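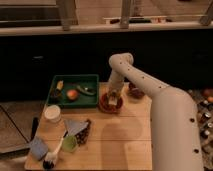

Rirgate Catchment Groundwater Monitoring
Progress report to the Dodine Fund, second reporting period
Prepared by Jolene Henare, project lead

Status

Work is on schedule except for the Pirihi bore line. Spending is within the approved budget in every category but freight.

Field program

The network now has 19 bores, all fitted with pressure loggers recording at 15-minute intervals. Manual dip readings are taken monthly as a check on the loggers. In this period 934 dip readings were entered, including the historical sheets recovered from the Tenham office. Sinan Işık has keyed these and flagged entries where the casing height was not recorded. Those entries are kept in the database but excluded from trend analysis.

Two bores at the lower end of the Pirihi line could not be reached between June and August. The farm track was closed after a culvert washed out. Logger data for those bores are complete, but no manual checks exist for the gap, and drift correction will be interpolated from the readings on either side.

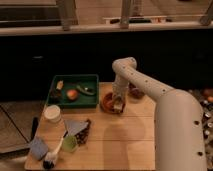

Water chemistry

Nitrate samples were collected from all accessible bores in May and again in September. The May results have been received and checked by Theda Voß. One duplicate pair fell outside the agreed tolerance and the laboratory has been asked to rerun it from the retained sample. September results are due in October and will be reported in the next period.

Bore depth limits what can be said about the deeper aquifer. The deepest bore in the network reaches 300 feet, and only 2 bores are screened below the clay layer.

Budget

Freight is over its allocation. Chilled samples now go by overnight courier from Tenham after the weekly van service ended. We request approval to move the unspent vehicle hire balance to freight. The total grant is unchanged.

Next period

Resume manual readings on the lower Pirihi line.
Resurvey casing heights at the flagged bores (Rochelle Hoani).
Deliver the draft water level contour map for Rirgate.
Confirm landowner access renewals, three of which are outstanding.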